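Equipment Review: Vakton Folding Laundry Station

Household Equipment Review Program, Meddale Housing Services

Summary rating: 4 out of 5

Purpose of this review

Meddale Housing Services furnishes shared laundry rooms and resident apartments at its Talavera Street properties. Requests for a folding surface have been received from residents of the smaller units, where the bed is often the only flat area large enough for sorting clothes. The Vakton Folding Laundry Station was selected for review on the basis of its compact closed size and its published load rating of up to 46 pounds.

The unit was purchased at the regular retail price of $199 from Wirnora, a regional home goods supplier. No discount was requested and neither company was shown this review before it was posted. The review was prepared by Consolacion Lumanlan, Residential Furnishings Coordinator.

Assembly and setup

The station arrives in a single flat carton. The legs, the lower shelf and the hanging rail must be attached before first use. The printed instructions are clear for the most part, although the drawing for the hanging rail shows the brackets facing the wrong way. Our staff followed the drawing, found that the rail would not seat, and had to remove and refit both brackets. Wirnora's customer desk confirmed the error by telephone and stated that a corrected sheet is in preparation.

Once assembled, the station opens and closes without tools. The side latch is stiff when new. It eased during the review period but still requires two hands, and residents with limited grip strength may find it difficult.

Use in a resident apartment

The station was placed in an occupied one-bedroom apartment beginning in April. The resident was asked to use it for all household laundry and to keep a short written log. Before that time, clothes were sorted and folded on the bed, a common arrangement in units of this size.

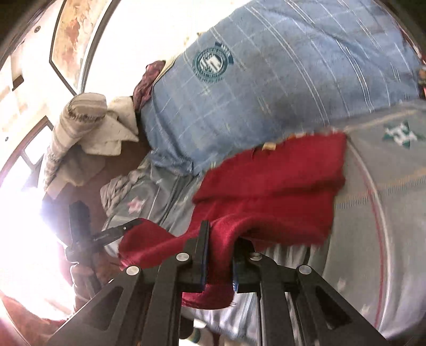 Red cloth held above the bed.

According to the log, the chief benefit was the ability to leave a load half finished. Under the earlier arrangement everything had to be folded or moved before bedtime, and clean items were frequently returned to the basket and folded a second time. With the station in place, a load started on Monday evening could be completed the next morning.

The top surface is smooth and wide enough for bath towels folded in half. Fitted sheets remain awkward. The resident reported folding sheets on the bed as before and using the station only to stack them. Shirts and trousers were handled well, and the hanging rail was used daily.

Stability

On hard flooring the station stands firmly. On carpet it rocks slightly when weight is placed at the rail end. The adjustable feet correct this in part, but they work loose and should be checked from time to time. The unit should not be leaned on or used as a step, and a notice to this effect would be advisable in any shared room.

Cleaning and care

The surface wipes clean with a damp cloth and mild soap. Liquid detergent left overnight produced a faint dull ring that did not come out. The lower shelf collects lint along its back lip, where a vacuum nozzle does not reach easily.

Storage

When closed, the station fits behind a standard interior door. It has no carrying handle, and moving it between rooms is clumsy - the lower shelf swings open unless it is held or tied. A simple strap would resolve the matter, and this has been suggested to Vakton in writing.

Warranty

Vakton provides a 2-year warranty covering the frame and latch. The surface finish is excluded. Claims are made through the retailer, and proof of purchase is required.

Recommendation

The Vakton Folding Laundry Station is approved for purchase for individual apartments with hard flooring. It is not approved for shared laundry rooms until the latch and the loosening feet have been reviewed over a longer period. Property managers wishing to order should submit the standard furnishings request form and note the floor type of each unit.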